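Wie viel Unordnung verträgt ein Roboter?

7. November 2018 · 6 Kommentare · 3 mal geteilt

So, ich hatte ja im April versprochen, mal was über meine Masterarbeit zu schreiben, und dann kam natürlich erst mal gar nichts. Jetzt sitze ich mit kaltem Kaffee vor einer Ergebnistabelle, die mir endlich gefällt, also los!

Worum es geht: Wir bringen unserem zweiarmigen Roboter (er heißt bei uns Alcantara, fragt nicht) Handgriffe bei, indem wir sie ihm per Fernsteuerung vormachen. Aus den Aufzeichnungen lernt dann ein Netz, welche Bewegung zu welchem Kamerabild gehört. Das Verfahren nennen wir Iltodus, und das Problem dabei ist seit Monaten dasselbe. Solange der Tisch so aussieht wie beim Vormachen, läuft alles prima. Legt man aber eine Kleinigkeit woanders hin, greift der Arm plötzlich daneben, als hätte er noch nie eine Schachtel gesehen.
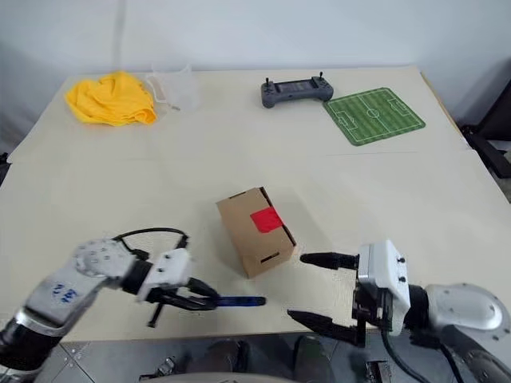 Meine Betreuerin Yolanda Kincaid hatte dafür eine Idee, die mir erst viel zu simpel vorkam: Ablenkung gleich mit aufnehmen, und zwar reichlich. Bis dahin hatte ich den Tisch vor jeder Aufnahme brav leergeräumt, weil ich dachte, saubere Daten sind gute Daten. Jetzt darf hinten liegen bleiben, was will, das gelbe Tuch, der graue Controller, das Mauspad mit dem Fußballfeld, und gearbeitet wird trotzdem nur vorne am Karton. Gerade das Mauspad finde ich als Störer großartig, denn die weißen Linien auf dem Grün sind so ziemlich das Auffälligste, was man einem Bildnetz hinlegen kann, und mit der Aufgabe haben sie null zu tun. Ganz ähnlich das Tuch, das ja jedes Mal eine andere Form hat, wenn man es wieder hinwirft.

Aufgenommen haben wir am Ende rund 2300 Durchläufe, davon gingen 2000 ins Training, der Rest wurde zum Prüfen weggelegt. Otis Szabo hat den größten Teil davon gesteuert und ist inzwischen so gut darin, dass seine Bewegungen schon fast zu glatt sind (meine sind eher, sagen wir, lehrreich). Wir mischen die beiden Stile absichtlich, denn nur mit Otis' Daten kam das Netz aus einer verkorksten Lage kaum wieder heraus. Wer nie danebengreift, zeigt eben auch nicht, wie man nachgreift. 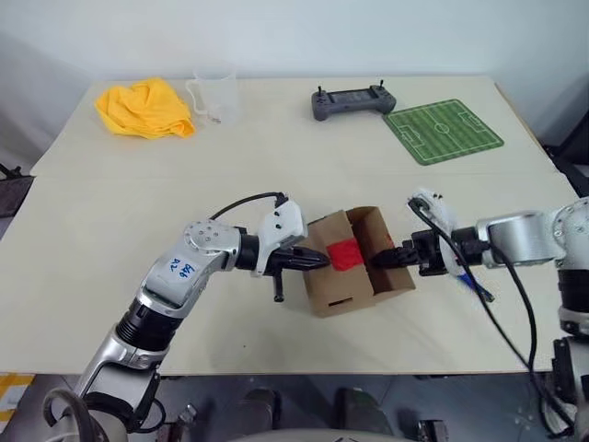 Und das Ergebnis? Auf dem aufgeräumten Tisch ist die neue Variante einen Hauch schlechter als die alte, das hat mich erst ziemlich gewurmt. Sobald aber Kram herumliegt, dreht sich das Bild komplett um: Die alte bricht ein, die neue macht fast ungerührt weiter. Am deutlichsten ist der Unterschied, wenn beide Greifer gleichzeitig am Karton sein müssen. Da reicht schon ein kleiner Versatz auf einer Seite und die Pappe verzieht sich, und dann hilft es auch nichts, dass der andere Arm alles richtig macht.

Was ich noch nicht verstehe, ist die Sache mit dem Licht. Abends sind die Werte schlechter, auch mit Ablenkung im Training, und Yolanda tippt auf die Schatten. Ich tippe auf die Belichtung der Kopfkamera. Die Wette läuft, Einsatz ist ein Mittagessen im Clidton.

Als Nächstes kommt der Vergleich auf dem zweiten Rechner mit Diton, unserem älteren Lernverfahren, und dafür muss ich leider erst mal alle Aufnahmen umformatieren. Falls jemand von euch schon mal Bild- und Gelenkdaten mit verschiedenen Taktraten sauber zusammengebracht hat: bitte melden, ich nehme wirklich jeden Tipp!

6 Kommentare · Kommentar schreiben · Teilen (3)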